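工单：战地来稿合并后缺段、段序错乱，影响已签发稿件
系统：Zetham 来稿网关 / 合并服务
提交方：Clakberg 国际部夜班编辑台
状态：已解决，观察中
严重程度：二级（首次提交时为三级，见下文更新）
关联线路：Porside 卫星短报文
日期：7月8日星期五

问题描述（提交人填写）

Beyene 市固定宽带和移动数据从前一天傍晚起中断，记者站改走 Porside 短报文回传。夜班收到的长稿在编辑界面里看上去完整，标题、署名、电头都有，正文却有两处接不上。一处是目击者讲述市场北门情况的段落，开头没有主语；另一处是医院段，前一句还在说伤者人数没有核实，下一句已经跳到第二天的宵禁通告。

编辑台起初以为是前方删改所致，按常规做了语句衔接后签发了中文快讯。记者站通过卫星电话念了原稿，才发现合并后的稿子少了内容，而且段落顺序和原稿不同。快讯已撤回重发。

英文短讯同一时段走同一条线路，没有发现问题。

期望结果：稿件按发送顺序完整合并；如有缺失，编辑界面要有提示，不能显示为“完整”。

受影响稿件：Beyene 长稿一篇（已签发后撤回），另有一篇人物侧记待查。

环境信息

来稿终端：记者站便携终端，发送端软件为上一个稳定版，未打最近一次补丁
传输：Porside 短报文，单条正文上限 2,000 字节
网关：Zetham 来稿网关，主节点接收，备节点只做镜像
合并服务：按稿件标识收集分段，等待齐段后拼接，写入稿件库
编码：约定全程 UTF-8
原稿语言：中文正文，含部分阿姆哈拉文地名和引语

一线支持首次回复

已收到。请编辑台暂时不要在稿件库里直接修改该稿，修改会触发版本合并，覆盖网关侧的原始指针。需要继续编辑的，请另存副本。

请补充以下内容：
稿件标识（界面右上角“属性”里的长串）
发现异常时的界面状态栏文字
前方能否提供原稿的任何形式的存底，照片、录音、手抄均可

临时办法：短报文线路上的中文稿，请前方每次只发一条能装下的长度，多条之间由编辑台人工拼接。英文稿不受此限制。
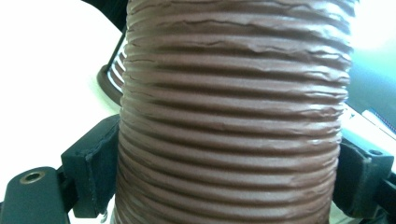
摄影：Gebremedhin Alemneh／Clakberg

编辑台补充

稿件标识已私信。状态栏显示“已合并，完整”。没有黄色三角。稿件详情里“分段”一栏是空白，鼠标停上去也没有内容。

前方存底：Gebremedhin Alemneh 在终端本地保留了草稿，没有删。他那边供电每天只有几个时段，卫星终端通话窗口也短，不能长时间在线配合。请把需要他做的操作一次列全，用文字发过去，不要在电话里逐步指导。

另外请注意，草稿里有目击者的真实姓名和住处描述，在发送端会被替换为代号。要求前方导出原始草稿时，不能让他走同一条线路明文发回。前一年换终端时有人这么做过，后来整批设备都收回重配。

一线支持更新

明白。不需要原始草稿全文。请前方在终端“诊断”菜单里生成发送清单，该清单只含段号、字节数、校验值和发送时刻，不含正文。生成后以普通短报文发到支持专用地址。

给前方的操作单如下，已由编辑台转发：

一、打开终端，不要联网。
二、进入“诊断”，选择“发送清单”，范围选“最近一次会话”。
三、确认“包含正文”没有勾选。该选项在旧版本里默认勾选，必须看一眼。
四、保存。
五、联网，把清单发到支持地址。
六、收到一个字的回执“收”即可断开，不必等待后续。

工单转二线。

二线接手，第一轮日志

从网关主节点取出会话日志。该长稿发送端共切为 16 段。网关接收记录里 16 段都在，且每段均有接收回执。合并服务的收集表里只有十四段，第 5 段和第 11 段没有记录。

初步判断丢失发生在网关接收之后、合并入表之前，卫星链路本身可以先排除。

相关日志摘录（时刻为世界时，正文已遮蔽）：

21:14:07 网关 接收 段=5 字节=2000 回执=已发
21:14:07 网关 解码 段=5 替换字符=1
21:14:08 合并 校验 段=5 结果=不符 动作=等待重传
21:24:08 合并 超时 段=5 动作=丢弃
21:24:08 合并 状态 会话=关闭 结果=完整

第 11 段的记录形式相同，时刻略有先后，不重复贴。

注意三点。

第一，解码步骤里出现“替换字符”，说明网关在解码这一段时遇到了不合法的字节序列，用占位符顶替后继续往下走，没有报错。

第二，合并服务在校验不符后进入等待重传。等待时长由配置项决定，目前为 600 秒。但网关已经向发送端发过回执，发送端认为该段送达，不会重传。这个等待在现有流程里永远等不到东西。

第三，超时后会话以“完整”关闭。这一条单独就应当立缺陷，与丢段的成因无关。

严重程度由三级调为二级。理由：稿件缺段而界面显示完整，编辑无法识别，已造成一次错误签发。

编辑台提问

缺的两段里，有一段包含“上述说法未能独立核实”。合并后的稿子少了这句，于是目击者的说法读起来成了本社的陈述。撤稿说明里需要写明技术原因，能不能确认这句话是系统丢的，责任不在前方记者？

二线答复

可以确认第 5 段和第 11 段由前方发出，网关已接收。这两段未进入合并稿，责任在系统侧。至于那句话是否在其中一段里，二线看不到正文，不做判断。请编辑台按前方念稿的录音核对，核对方式由编辑台定。

撤稿说明的措辞不在本工单范围内。技术事实可以引用以下一句：“该稿传输完成后，合并环节丢弃了两个分段，系统未作提示。”

第二轮，成因分析

前方发来的发送清单已收到，与网关记录逐段比对，段号、字节数、发送端校验值全部一致。

发送端按固定字节数切分，满 2,000 字节即断开，不考虑字符边界。中文和阿姆哈拉文在 UTF-8 下每字占三个字节，切点很容易落在一个字的中间。前一段末尾留下半个字，后一段开头是另外半个字。

网关的处理顺序是先解码、再转交。残缺的半个字在解码时被替换为占位符，重新编码后字节内容已经改变，再由合并服务计算校验值，自然与发送端附带的值不符。

英文稿每个字符占一个字节，怎么切都落在边界上，所以不受影响。这也解释了为什么线路启用以来没有人报过：此前走短报文的基本是英文快讯，长篇中文稿一般等宽带恢复后再传。

到这里还有一个疑问。按上述逻辑，一篇以中文为主的稿子不应只坏两段，多数切点都该落在字中间。查发送端代码后得到解释：旧版发送端在切分前会检查切点后是否有段落换行，如在容许范围内，则提前在换行处断开，只有超长段落才会硬切。该稿大部分自然段较短，多数分段在换行处断开，字节数都低于上限。第 5 段和第 11 段之后均为硬切。

接着又有一个疑问。硬切之后，下一段（第 6 段、第 12 段）的开头也应该是坏的，为什么没有被丢？查网关解码器，它对段首的孤立续字节有单独处理：暂存不替换，原样转交。该处理是几年前为另一条线路加的，只管段首，没有管段尾。因此第 6 段和第 12 段校验相符，入了表，开头带着半个字。稿件库在显示时把不合法字节隐藏，编辑看不到。
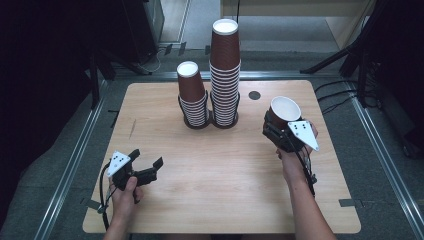
网关解码器的这段代码没有测试覆盖，提交说明只有“修正段首”三个字，提交人已离职。二线按现状理解为针对性补丁，没有查到设计文档。

段序错乱的成因

与丢段相互独立。合并服务在会话关闭时对分段排序，排序键取自段号字段，而该字段在收集表里是文本类型。文本排序的结果是 1、10、11、12、13、14、15、16、2、3，依此类推。分段不足十个时，文本顺序与数字顺序相同，不会暴露。

那么超过九段的稿子为什么以前没有全部乱掉？正常会话走的是“齐段关闭”，按接收次序直接拼接，不经过排序。只有“超时关闭”才会调用排序函数。换句话说，段序错乱只会出现在已经丢段的长稿上，丢段和乱序总是一起出现，很容易被当成同一个问题。

编辑台最初报告的“医院段跳到宵禁通告”，就是第 1 段之后直接接了第 10 段。

复现记录

测试环境：Zetham 测试网关，配置与生产主节点相同，等待时长缩短以便测试。

用例甲：纯英文，十二段，全部硬切。结果：齐段关闭，内容正确。
用例乙：纯中文，三段，硬切。结果：有段被丢，会话以“完整”关闭，顺序未乱。
用例丙：纯中文，十二段，仅中间一处硬切。结果：丢一段，顺序错乱，会话以“完整”关闭。
用例丁：中文，十二段，全部在换行处断开。结果：齐段关闭，内容正确。
用例戊：中文夹阿姆哈拉文引语，十二段，两处硬切。结果同用例丙，丢两段。
用例己：中文，十二段，硬切处恰好落在字符边界。结果：齐段关闭，内容正确。

用例己需要人为调整半角标点数量才能构造，说明生产中会有硬切却恰好无事的情况。排查历史稿件时，不能只凭有没有硬切来判断。

历史排查

对本次断网以来经短报文线路接收的全部分段做了重算。共取出 545 条接收回执，按稿件标识归并后，逐一核对回执与合并服务收集表是否对应。

结果：除已知长稿外，另有一篇人物侧记缺一段，该稿尚未签发。其余各稿回执与收集表对应，无缺段。

人物侧记缺的是倒数第二段。该稿分段不足十个，顺序未乱，通读不容易看出来。编辑台此前只是“待查”，现在可以确认缺段。

断网以前的稿件没有排查。网关原始包只保留较短时间，更早的已滚动删除，收集表虽然还在，但没有可对照的另一头。如编辑台认为某篇旧稿可疑，请单独提出，由前方终端生成发送清单后再比对。

关于原始包的处理

两篇稿件的原始包在网关主节点和备节点上均有留存，尚未滚动删除，已由二线加锁。原始包在解码之前，字节完整，可以直接用于恢复。

恢复步骤：
从主节点导出原始包，与发送清单逐段核对校验值
按数字段号排序
先按字节拼接，再整体解码
检查输出中无占位符
写入稿件库，作为新版本，不覆盖旧版本
在版本备注里写明“由原始包恢复”

导出时发现一个问题，单列如下。

匿名代号表

恢复后的版本写入稿件库时，代号校验器报警：正文中有一处代号与代号表不匹配。检查后确认为第 11 段与第 12 段交界处，一个目击者代号正好被切开。网关替换后的版本里，这个代号只剩半截，没有触发校验器；恢复后代号完整，但代号表里没有对应条目，于是报警。

代号表由安全编辑单独保管，二线没有权限，也不应有权限。请安全编辑确认该代号是否为前方新增而未登记。确认之前，恢复版本保持锁定，任何人不可签发。

安全编辑回复

代号为前方当晚新增，登记消息走的是另一个通道，还在排队。已手工补录。该目击者不愿公开身份，正文中“在市场北门经营布摊”一句需改为更宽泛的说法，由国际部处理。恢复版本可以解锁给国际部编辑，签发前再过一次安全审读。

另提一个要求：支持人员在工单里贴日志时，请继续遮蔽正文，段内任何一句都不要贴，包括看起来无关的地名。本工单目前的做法可以。

二线回复

收到，照办。恢复版本已解锁，权限仅限国际部编辑和安全编辑。人物侧记恢复版本同时解锁，无报警。

编辑台确认

长稿恢复版与前方念稿录音逐句对过，一致。“上述说法未能独立核实”在第 5 段，已回到原位。中文稿重发，撤稿说明已附。

人物侧记恢复版无误，排入次日版面。

还有一个问题：前方现在能不能恢复整篇发送？人工拼接太慢，夜班只有两个人，每篇要来回对段尾。

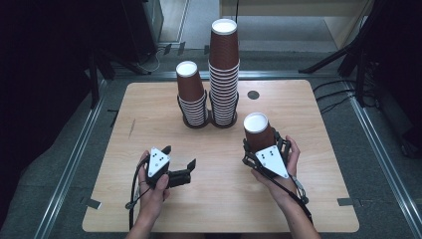

浅色木桌上的两摞棕色纸杯，均倒扣叠放，右侧一摞较高。

修复方案

甲，网关。取消短报文线路的逐段解码，改为原样转交字节，由合并服务拼接后统一解码。段首续字节的特殊处理一并移除。已在测试环境通过，需排期上生产。

乙，合并服务，排序。段号字段改为整数类型，历史数据同步转换。改动小，可随热修上线。

丙，合并服务，关闭状态。超时关闭一律标为“不完整”，并在稿件详情的“分段”一栏列出缺失段号。编辑界面显示黄色三角，签发按钮置灰，需主编级权限方可强制签发。

丁，回执时机。网关不再在接收时发最终回执，改为合并服务校验通过后再回。这样校验不符时发送端才会真正重传。此项会增加卫星往返，Porside 按条计费，费用影响需国际部同意。

戊，发送端。切分时检查字符边界，不在字符中间断开。需要更新终端，前方目前下载条件不具备，暂不推送。甲完成后，即使不做戊，也不会再丢段。

上线安排：乙、丙随热修当晚上线。甲在通过回归测试后上线。丁待国际部答复。戊待宽带恢复后推送。

国际部就丁项答复

同意，但仅限长稿。单条能装下的快讯维持原有回执方式。前方通话窗口短，不能为一条快讯多等一个往返。

二线说明

可以按总段数区分。总段数为一的，接收即回；大于一的，校验通过后再回。代价是单条快讯如果校验不符，发送端仍然不会重传，但网关会向编辑台告警，由编辑台决定是否联系前方。此行为已写入说明。

上线记录

乙：已上线。用收集表旧数据抽查，转换无误。
丙：已上线。用测试稿件制造超时，黄色三角出现，签发按钮置灰，分段栏正确列出缺失段号。
甲：备节点先行，镜像流量运行一段时间后与主节点原始包逐字节比对，无差异；随后主节点切换。切换期间网关短暂只收不转，积压在切换后清空。
丁：已按国际部意见上线。

复测：用例甲至己全部重跑，内容正确，顺序正确。新增用例庚，人为删去一段，会话以“不完整”关闭，界面提示正确。新增用例辛，阿姆哈拉文引语在切点处被切开，拼接后解码正确，无占位符。

上线后前方发来一篇中文长稿，整篇发送，共十三段，齐段关闭。编辑台与前方核对了首尾两段和中间一段，一致。人工拼接的临时办法即日停用。

遗留事项

一、稿件库隐藏不合法字节的显示方式尚未改动。该行为由稿件库团队负责，已另开工单。建议改为显示可见的占位标记，宁可难看，也要让编辑知道此处有问题。

二、等待时长 600 秒在丁项上线后才有意义，但是否合适未做评估。Beyene 方向卫星窗口有时短于这个时长，重传可能要到下一个窗口才会到。目前超时后到达的分段会被网关接收，会话重新打开，状态由“不完整”改为“完整”，并通知最后一位打开稿件的编辑。如果该编辑已经下班，通知会落在无人查看的收件箱里。待讨论。

三、旧版终端“包含正文”默认勾选的问题，已转终端团队。在推送更新之前，所有要求前方导出诊断的操作单都必须保留第三步。

四、网关原始包的留存时间过短。二线申请延长，安全编辑反对，理由是原始包中可能包含未完全替换的人员信息。双方意见已附在留存策略的工单里，本单不再跟进。

五、代号登记与稿件走不同通道，到达先后无法保证。登记晚到时校验器会误报，早先的做法是编辑手工忽略。请不要再忽略，遇到报警一律找安全编辑。

编辑台追加

重发稿在移动端推送里仍显示旧标题，点进去是新稿。不急，但有读者来信问。

一线支持

推送缓存未随撤稿刷新，与本单无关，已手动清除，请核对。若再出现请另开工单，分类选“分发”。

编辑台

标题已正常。

处理结果：已解决。观察期至 Beyene 宽带恢复后的首篇长稿为止，期间同类问题请直接回复本单，不必新建。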